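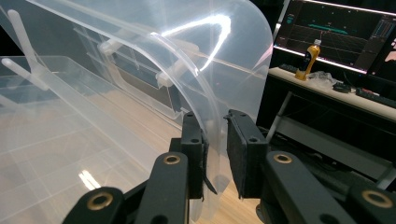 Shiela Dagdag
Storage and Housewares Buyer, Pikitz

Casel Lidded Storage Container, Large, Frosted

I have been buying boxes for other people's closets long enough to know how these pages usually go. The box will change your mornings. The box will bring you calm. The Casel is a large frosted plastic container with a curved lid that stays attached to it, and it will bring you a place to put the extension cords.

The attached lid is the reason we stock it. Before the Casel we carried the Drukden, a perfectly good container with a perfectly good separate lid, and almost 500 of you wrote in to ask whether the lid could be bought alone. I don't know where the lids go. I have one at home that went there too. The Casel lid turns on small white knobs along its inner rim, and unless you make a real effort it will be found in the same place as the box.

About the frosting

The plastic is translucent and milky, lid included. You can make out shapes through it, soft and pale, the way you can make out a relative through a shower door. You will know that there is something tall in the back left corner. You will not know if it is the good flashlight or the other one. For most households I consider this the right amount of information. It hides the mess from guests and still lets you see that the box is full, so you stop trying to put things in it.

If you want to read the labels on your spice jars from across the kitchen, buy clear. We have clear. It shows every fingerprint and it looks like a museum of your poor decisions, but we have it.

The finish does catch the light. Put the Casel under a bright ceiling fixture and you get a long shiny streak along the curve of the lid. Two customers have asked me if this is a scratch. Move your head. If it moves with you, it's a reflection. If it stays put, send us a note and we'll swap the box.

The curve

A rounded lid gives you extra headroom in the middle, so a bag of rice that stands a little proud of the rim doesn't stop the thing from closing. The price of this is stacking. You can't stack on a curve. People try, and the top box slides off with great dignity. Keep the Casel on the top shelf, or on a shelf of its own, or on the floor of the closet where you were going to put it anyway.

Leave yourself some room overhead as well. The lid swings up, and a shelf that fits the closed box exactly will fit it exactly once. Measure with the lid open before you order. I say this to everyone and I skipped it myself.

What goes in it

Rice, flour in its own bag, pet food, dishcloths, winter hats, the cables. Orestis Manolakis, who runs our returns desk, keeps birdseed in his and has not had a word to say against it, and that man has a word to say against everything. I would not put soup in it. It was never sold as airtight, and we don't sell it that way now. If your flour has visitors, decant it into something with a proper seal and put that in the Casel.

Cleaning and care

Warm water, dish soap, a soft cloth. Skip the scouring pad – it turns the frosted finish into a different, sadder frosted finish. Crumbs like to gather near the knobs, and an old toothbrush gets them out. Let the whole thing dry with the lid up.

Lift the lid by its edge and let it down by its edge. Please don't carry a full box by the lid. The hinge was made to hold up a lid, and it has no ambitions beyond that.

Ordering

Item number: 351
Color: frosted
Lid: attached, curved
Comes assembled
Sold singly or as a set of 2

The set is the same box twice. There is no clever nesting arrangement and no bonus scoop. It saves you a little on shipping, and the second one will be full by November.

Orders leave from our Triantafyllou warehouse. Anything in by noon usually goes out that afternoon. The box ships inside a bigger box, with paper, and I'm told the bigger box is also popular for storage.

Returns

Send it back unused within the return window printed on your packing slip. Used is a matter of opinion, but birdseed settles it. If the lid arrives cracked or won't sit flat, don't mail anything back yet. Write to the returns desk with your order number and a photo, and Orestis will answer you. He is brief. It isn't personal.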